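Clunley Summer Hoops Box Scores
README

Every box score from the Clunley summer league, typed up from the paper sheets and put into plain CSV files. If you love high school basketball and you love spreadsheets (guilty on both), dig in! The current release is dated Sun 7 July and covers 8 teams through pool play. Bracket games get added in August.

What you get

games.csv has one row per game: home team, away team, final score, gym.
players.csv has one row per player per game: points, rebounds, assists, steals, fouls, minutes.
quarters.csv has scoring by quarter, so 4 columns for each side, plus overtime if there was any. The Ekmont and Dronberg game went to double overtime and it's a blast to follow even as bare numbers.
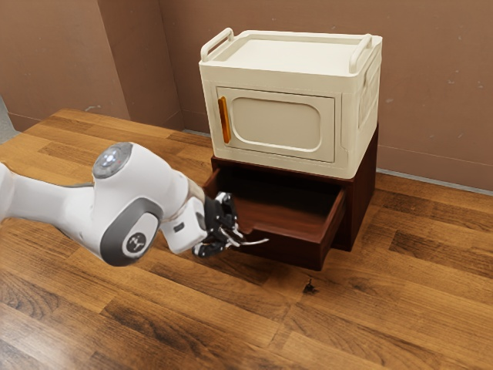

Player names are replaced by jersey numbers plus a team code, like EKM-12. Jersey swaps are the one real headache. When a kid changed numbers partway through, we kept the first one and put the new one in the notes column.

Known problems

Minutes are missing for 7 games where the table crew only kept points and fouls. Those cells are blank, so please don't read them as zeros. Blocks were scored so differently from gym to gym that we left them out completely.
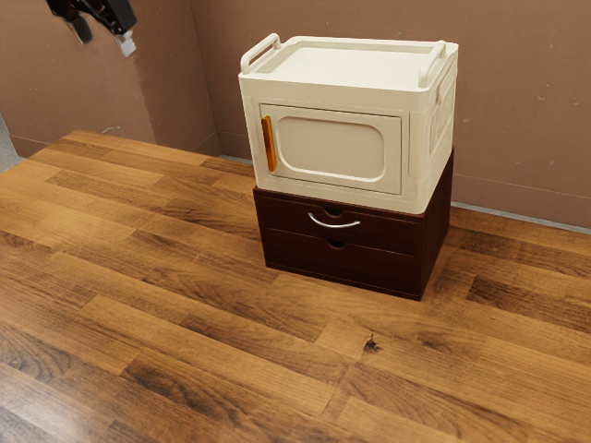
Rebounds are split into offensive and defensive wherever the sheet allowed it. Nighat Jafri typed the first pass and Hammad Abbasi checked it against the running score, and they caught a lot of my mistakes too. Think of players.csv and quarters.csv like the two drawers of that brown chest, one above the other in a single unit: each opens by itself, and they belong to the same piece. The game_id column is what holds them together.

Using it

Free for any non-commercial use. Credit "Clunley Summer Hoops" and send us your charts, we really do want to see them! Corrections are welcome too, with the game_id and a scan of the sheet if you have one.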